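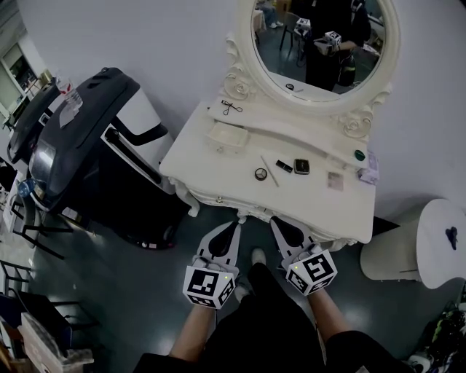 A white dressing table with a carved oval mirror, and make-up and other small things on top.

The return of the dressing table

For a long time the dressing table was the piece of furniture people inherited and then tried to sell. It took up a wall, it had small drawers that stuck, and most of us had moved our make-up into the bathroom anyway. Dealers at the Friday market in Cundbridge used to put them at the back, behind the wardrobes, and take whatever was offered.

That has changed. The saleroom at Odavico, which handles house clearances across the county, sold 193 dressing tables in the year to October, and the white painted ones with carved mirrors went first. Five years ago it would have been glad to shift 14. Prices have followed. A plain pine table with a loose mirror can still be had for under £100, but anything with scrolls, rosettes and curved legs will cost a good deal more, and the best go for several hundred.

Part of the appeal is practical. Bathrooms in newer flats are small and often have no window, and steam does powder no good. A table in the bedroom gives you a seat, a mirror at face height and somewhere to leave things out overnight. It also keeps the bathroom free for whoever else needs it at half past seven.

The trouble is the top. Older dressing tables were made for a brush set and a couple of bottles, and the surface is often shallower than it looks in a saleroom. The mirror takes up the back edge, and if the front is curved you lose the corners as well. Half a dozen small things will cover it. A compact, a lipstick on its side, a pencil, a sachet from a magazine, a lid that belongs to something else – none of them is large, but spread out they leave you no room to put your elbows.

The usual answer is a tray, and it is a good one if you use it properly. A shallow rectangular tray does more than a deep box, as you can see everything in it and nothing ends up underneath. Put it to one side, clear of the middle of the mirror. What goes in it should be the things you use every morning and no others. If that means one compact instead of two, the second can live in the drawer.

Pencils and brushes are the worst for wandering. They roll, and on a painted top they leave marks that need soap to get off. Stand them in a glass or a short mug, points up. Lipsticks can stand too, though most people lay them down and lose them. Boxed things are better taken out of the box, unless you need the label for the shade. Sachets should be used this week or thrown away.

Carved frames need some care of their own. Loose powder settles in the scrolls and turns grey, and a damp cloth only pushes it further in. A dry paintbrush, the soft sort sold for watercolours, will lift it out. Do the mirror glass afterwards, with the cleaner sprayed on the cloth and kept well away from the edges, where it can creep behind and spoil the silvering. On painted tops, wipe up foundation the same day. Nail varnish remover should not be on the table at all.

Anyone buying new has more choice than before. Skitance makes a narrow table with a lift-up lid, sold flat, and it goes together in an evening. Mészáros, a small workshop that began by repairing mirror frames, now builds whole tables to order in the older style, with the drawers on proper runners. There is a waiting list.

If you are buying second-hand, take a tape measure and sit down at the table before you pay. Knees catch on a carved apron more often than people expect, and a chair that suits a desk is usually too high. Pull the drawer right out by its knob and look at the joints. Then look in the mirror from where you will be sitting, as many oval ones tilt on a single screw each side, and the screws wear. Replacements are cheap, but you need the right thread, so take the old one with you to the shop.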